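# Surwood Parts Glossary

Hi, and welcome! Surwood is a plain-language word list for people who fix up old desktop computers. It has 533 terms, each with a short meaning, common nicknames, and a note on where the word shows up in manuals. I've been adding to it for years and I still get a kick out of every new entry.

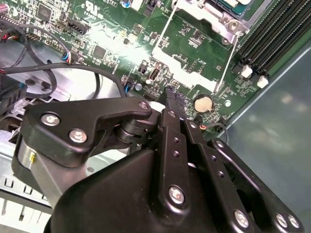

The nicknames are my favorite part. One small part can have four or five names depending on who wrote the manual, and searching for the wrong one gets you nowhere. There are 2,333 of them so far!

## Files

- `terms.csv`: one row per term
- `nicknames.csv`: linked to terms by `term_id`
- `bremetberg.csv`: 712 usage lines from the old Bremetberg repair newsletter (short, cranky, wonderful)

All files are UTF-8 with a header row. Blank cells mean I don't know yet. 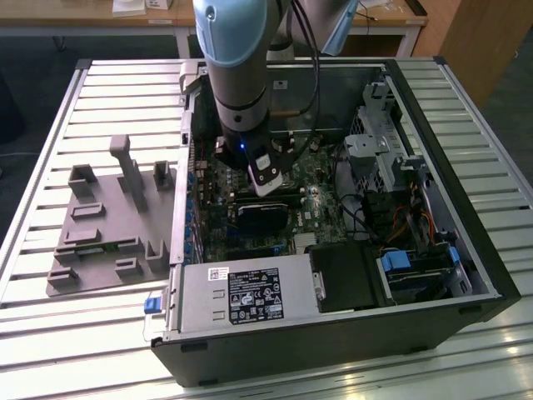 *Desktop tower on its side, panel off, with the green motherboard showing.*

## What changed (13 Jan 2023)

Added 69 terms, mostly power supply words. Split "header" into two entries, which was long overdue. The `plural` column is gone; use `forms` instead. 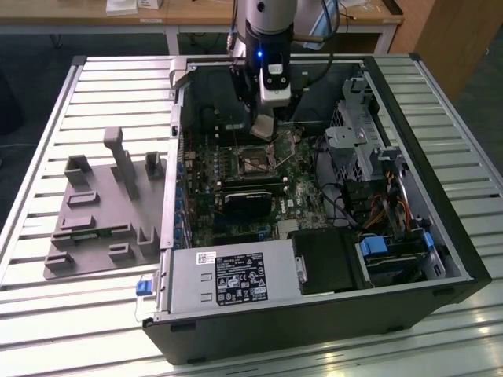 ### Category: sockets and slots

Rows tagged `socket` cover the processor socket and its parts, like the retention lever. Rows tagged `slot` cover memory and expansion slots. A few terms carry both tags, split by a semicolon.

## Known gaps

Laptop words are thin, and so is anything about printers. If you have a good one, open an issue and tell me where you read it. I'd love to see it!

License: CC BY 4.0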